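The plate that says discreet and the toy fruit I was told to love

2/16/23

My sister-in-law Saskia Tapsell is a believer in play food. She has a shelf of it, she buys more of it every August when the school sales start, and she has been after me for a year to admit it teaches kids something. I have two kids and a drawer of real onions, so I was not an easy sell.

But the kids wanted it, so play food it was. The table is plain white with rounded corners and has had a hard life. You can wipe those gray scuffs all you like. I used a whole bottle of Brelley cleaner on a table like it once and got a clean smell and the same marks.
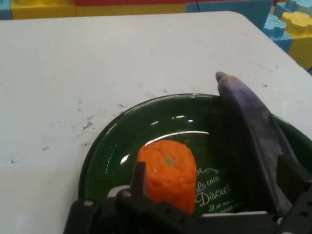

What I did like was the plate. It's a proper dark green one, shiny, with "Le coin Discret" across it in white script and more French underneath that I never managed to read. It looks like something out of a café. Compare that with the Devis tea set we had, pale pink and sad by week two.

The orange I'm less sure of. My friend Diễm Đinh thinks it's charming. I think it's the wrong shape. Oranges are round, and a kid who has peeled one knows it. 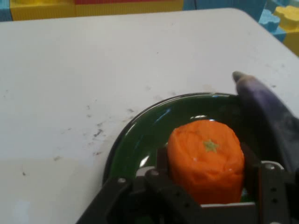
Orange, tangerine or small pumpkin? Votes welcome.

The box we were sold at Rodbridge promised "1,000 ways to play." I got to 7 and two of those were throwing. Mostly what goes on is that fruit gets put on a plate and taken off again, and I'm told this is sorting. Maybe so. My grandmother had me shelling beans at that age and we ate the results.

Then there's the eggplant, which I have more time for. It's a dusky purple with paler patches, and it's long enough to be a nuisance, like the ones I bring home.

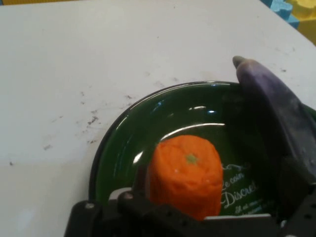
Chiến Lưu left a comment on my last post saying kids who handle toy vegetables will eat the real kind. I'd love to see it. Mine have handled plenty and still pick the eggplant out of everything I cook. His brother Thiện has a different theory (butter), and that one I can support.

So no, Saskia, I'm not converted. I'll keep a plate or two for my own lunch, and the eggplant can stay.
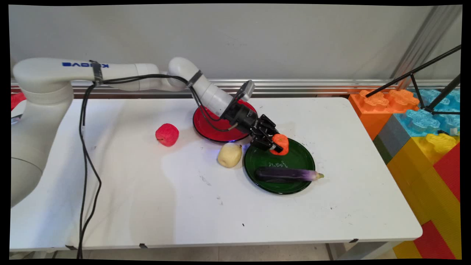

What I'd buy again

The plates, any color. Skip the orange and hand them a real one.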